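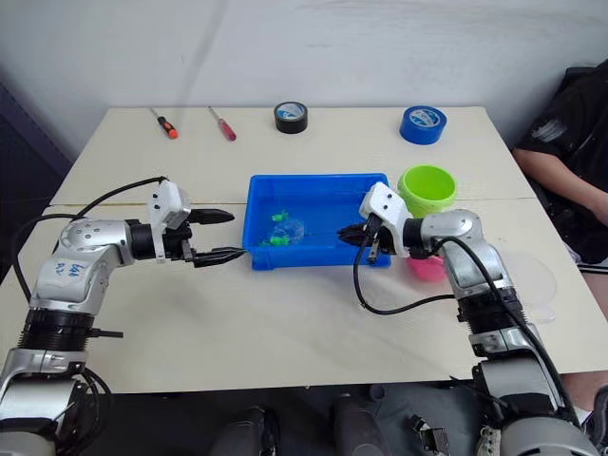
The Tray by the Door

My grandmother kept a biscuit tin on top of the fridge, and into that tin went everything that had no other home. Buttons, fuse wire, a tap washer, the key to a suitcase she'd given away before I was born. When I was small it was the most interesting object in the house, and when I was grown and trying to find a picture hook in it while she stood on the stepladder calling out advice, it was easily the most annoying.

I've been thinking about that tin all through the cooler evenings, because I have become my grandmother. My tin is a drawer. I suspect you have one too, and if you don't have a drawer you have a bowl, or the end of a bench, or that patch of the hall table where the mail is meant to go. Small things drift. A toy comes out of a coat pocket, a screwdriver gets used on the loose handle of the saucepan and doesn't make it back to the shed, and before you know it there's a colony.

I'd tried most of the cures by the time I rang Konrad Stępień. I'd bought the drawer dividers (too many compartments, all the wrong size) and the lidded boxes from Parsa, which looked lovely on the shelf and which I never once opened. Konrad has run sorting workshops out of the old hall at Nadever for years, and a neighbour who'd been to one told me he was the calmest person she had ever seen standing near a mess. I asked if I could bring my drawer along. He said bring the drawer, by all means, but bring a tray as well.

The tray, I learned, is most of the method. It should be shallow, with low sides, and it should be a good strong colour so that you can see what's in it. Plastic is fine. Konrad likes blue, for no deeper reason than that he grew up in a house with a blue washing-up tub, and he told me cheerfully that he's never met a person who was improved by agonising over the colour of a tray. You clear a table, a proper big one if you have it, you put the tray in the middle, and you put the odds and ends around it.

Then you make a cup of tea. I thought he was joking about this, but he wasn't. He likes people to sit down and look at their things for a while before they touch any of them, and I must say it was a peculiar feeling, after years of rummaging, to see a few bits of my own life laid out with some air around them.

What goes in the tray first is the small stuff, the toys especially. Anyone who has had children through the house will know the sort of thing I mean, the little bright lumps of plastic that come from party bags and showbags and the bottom of the cereal box, and those clear round capsules that roll under the couch and live there until you move house. They're hopeless in a drawer. In a tray with low sides they at least stay where you put them, and a four-year-old can reach in and sort them without anybody lifting her up.

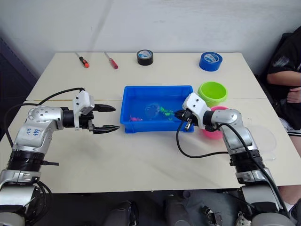

Tools stay out of the tray altogether, and Konrad is firm on the subject. A screwdriver is long and it has a point, and if you drop one in with the toys you'll end up fishing around it forever. He lays his along the back of the table, handles towards him, and he's very fond of handles that don't match. An orange one and a red one, he says, are worth more than any label, and I've come around to this completely. I used to own a matching set from Grolto in a zip-up case and I could never find the one I wanted. Now I have two odd ones and I know them like I know my own shoes.

Tape stands up beside the tools, on its edge, so you can read the middle of the roll and get a finger through it. Black for the jobs that need black, blue for the ones where you'd like to see it again later. I hadn't known I had opinions about tape, but we spent a good ten minutes on it, and by the end I'd confessed to keeping the dead cardboard cores of finished rolls in case they came in handy. They never have. They went in the recycling that night.

And then there are the bowls, which I think are the clever part. Konrad keeps a couple of bright plastic ones off to the side of the tray, lime green and pink, the kind you'd take on a picnic. One is for things that belong to somebody else in the house and the other is for things you don't recognise. You aren't allowed to solve the second bowl on the spot. It gets up to a week on the bench where everyone can see it, and you'd be surprised how often a person wanders past with toast in their hand and says oh, that's off the blind in the bathroom. In our house it was off the blind in the bathroom. We'd been pulling that blind up with a peg since November.

Lids I found harder. I have so many, and the clear ones are the worst, because you can lose them on a pale tabletop while you're looking straight at them. Konrad's advice is to put each one down on something dark, a tea towel will do, and go looking for its partner that same afternoon. If there's no partner, the lid goes. I put two back in the drawer when he was talking to someone else, and I'm not sorry.

I took my tray home on the bus to Prollgate with the drawer on my knees, and I've done a round of it most weeks since. It takes me about as long as a radio program if I don't get distracted by old photographs. My husband, who was doubtful, has claimed the pink bowl for things he means to glue. My granddaughter does the toys, very sternly, and has rules of her own about which ones may sit next to each other that she hasn't been willing to explain to me.

The drawer isn't empty, I should say. It has batteries in it, and string, and the two lids. But it closes, and last week when I wanted a picture hook I had it in my hand before the kettle boiled.

Konrad's workshops at Nadever start again in November. Bring a tray, and something for morning tea if you're a baker.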